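Guest Room Furniture > Occasional and Bedside Tables

Hasden Round Bedside Table

The Hasden Round Bedside Table is supplied by Donnelly Contract Furnishings to hotels, serviced apartments, residential colleges and assisted living facilities. It belongs to the Hasden guest room range, together with the Floter luggage bench and the Plater writing desk, and may be ordered separately or as part of a full room package.

The table was developed for rooms in which the space between the bed and the wall is limited and a square cabinet would obstruct the path to the bathroom or window. The round top has no corners at hip or knee height. Facilities that serve older guests, or guests who use walkers, have generally specified the round model for this position, and the square Hasden cabinet remains available for larger rooms.

Construction

The top is made of wood and finished with a clear satin lacquer applied in 2 coats, with light sanding between them. A shallow groove follows the edge of the top. The lacquer resists ordinary household cleaners and brief contact with water. It is not intended to withstand bleach, acetone or undiluted alcohol-based disinfectants, and damage caused by these products is excluded from the warranty. Replacement tops are held in stock and may be fitted on site with a hex key.

Each table is delivered with adjustable floor glides. Felt pads for hard flooring are available on request and should be specified when the order is placed, as the glides supplied for carpet will mark vinyl and sealed timber.

Finishes

The standard finish is Natural. Walnut Stain and Charcoal Stain are made to order and require a longer lead time. Wood is a natural material, and purchasers should expect variation in color and grain between tables, including tables from the same production run. Donnelly does not accept returns on the basis of grain variation. Where a close match across a floor or wing is important, the full quantity should be placed on a single order, and the words "matched batch" should be written in the notes field. Finish samples are sent without charge to trade account holders.

Placement and Use

The table should be positioned so that a seated or reclining guest can reach the near half of the top without leaning. It should not be used as a step or a seat. Lamps with a heavy or offset base should be placed toward the center of the top.

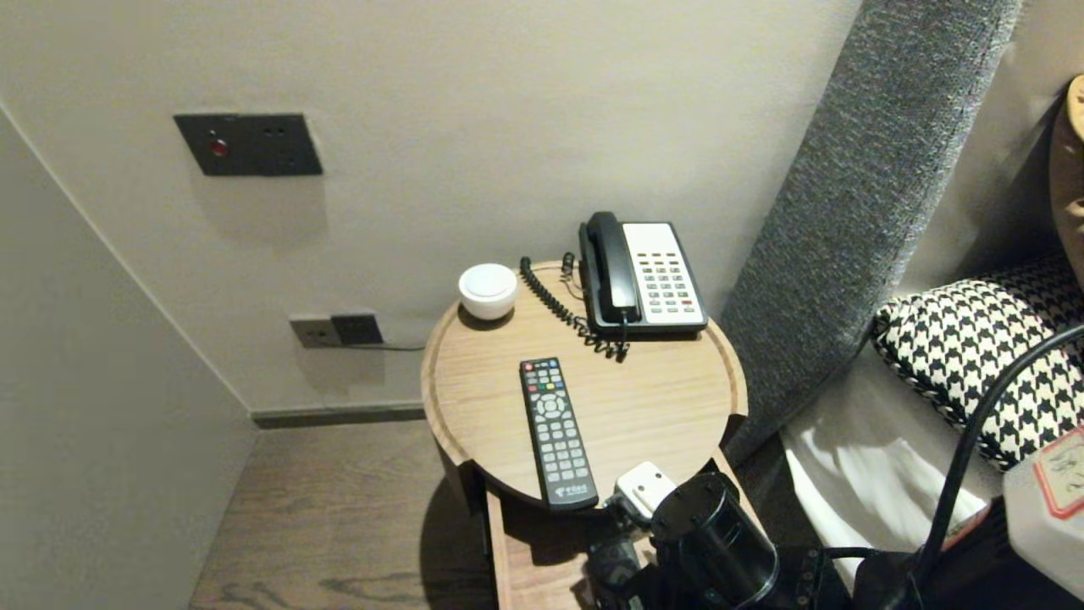 Bedside equipment should be agreed upon before the wall outlets are planned, as the position of the telephone jack and the power supply will determine which side of the bed the table can occupy. Properties that retain a room telephone are advised to allow for a full desk set. Setting the telephone toward the back of the top, close to the wall, shortens the cord run and leaves the front of the table available for a glass, a book or reading glasses. A television remote can share the surface comfortably. Where a clock radio or charging station will also be provided, the larger Hasden table should be considered.

Care

Dust with a soft, dry cloth. Spills should be wiped up promptly. Housekeeping staff should lift the table when moving it and should not drag it by the top. Glide fittings should be checked for tightness every six months.

Ordering and Delivery

Product reference: Hasden 228
Minimum order: 5 tables
Warranty: 5 years, structural; 2 years, finish
Assembly: legs to be attached on site, tool included

Some 4000 tables from the Hasden range are now in service. Orders in the standard finish are normally shipped from the warehouse, and a delivery window is confirmed in writing once the deposit has been received. Cartons must be inspected on arrival, and any visible damage must be noted on the driver's paperwork before signature. Claims for concealed damage should be submitted within 5 working days, quoting the order number and the label on the underside of the top.

Inquiries regarding room packages, matched batches and replacement tops should be addressed to Warrick Tautahi, Contract Sales. Requests for pricing should state the quantity, the finish, the flooring type and the delivery address.

Last updated: Monday, March 15, 2021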